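Care of Stone Countertops in Shared Kitchens

Household Advice Service, Jadstead

Granite is a durable surface, but it is not maintenance free. The following guidance is intended for residents of the Jadstead and Gravstead buildings and applies to all stone counters in kitchens used by more than one household.

Daily cleaning

Wipe the counter after each use with a soft cloth, warm water and a few drops of mild dish soap. Rinse the cloth and wipe again to remove soap film, then dry with a clean towel. Vinegar, lemon juice and bathroom descaler must not be used. They dull the polish over time, and the damage is seldom covered by the terms of tenancy.

Crumbs and grit should be brushed away before any wiping begins. On a mottled stone they are difficult to see, and it is advisable to pass a dry hand over the surface first.
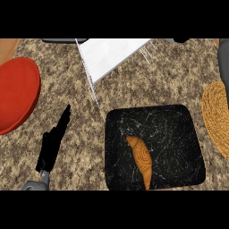

Speckled granite countertop with a red plate.

Oil and other stains

Fresh oil should be blotted, never rubbed. For a mark that remains the next morning, mix baking soda with water to the thickness of pancake batter, spread it over the stain, cover with plastic wrap and leave for up to 485 minutes. Remove the paste with a plastic scraper and rinse. A second application may be needed for older marks. Coffee and tea generally respond to the same paste.

Sealing

To test the seal, place a spoonful of water on the stone near the sink. If the stone darkens under the water within a short time, the counter is due for treatment. Residents should report this to the Frerichs office and refrain from applying their own product, as two different sealers on one surface may leave a cloudy finish. Resealing in the Prastell wing is planned for August. Form 223 is available at the front desk.

Heat and cutting

Use a trivet under hot pots. Knives should be used on a cutting board only; granite blunts a blade quickly. Boards are to be washed on both sides and stood on edge to dry.

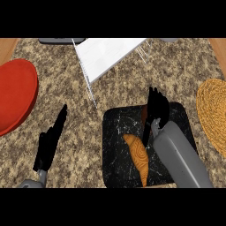 Marlene Albers writes that the paste worked well on an olive oil mark beside her stove, although she had to repeat it two evenings in a row, and she asks whether it is also suitable for marble.

It may be used on marble for oil stains, provided that a small hidden area is tested first and the paste is rinsed off thoroughly. Further inquiries may be addressed to Dörte Ackermann at the Frerichs office.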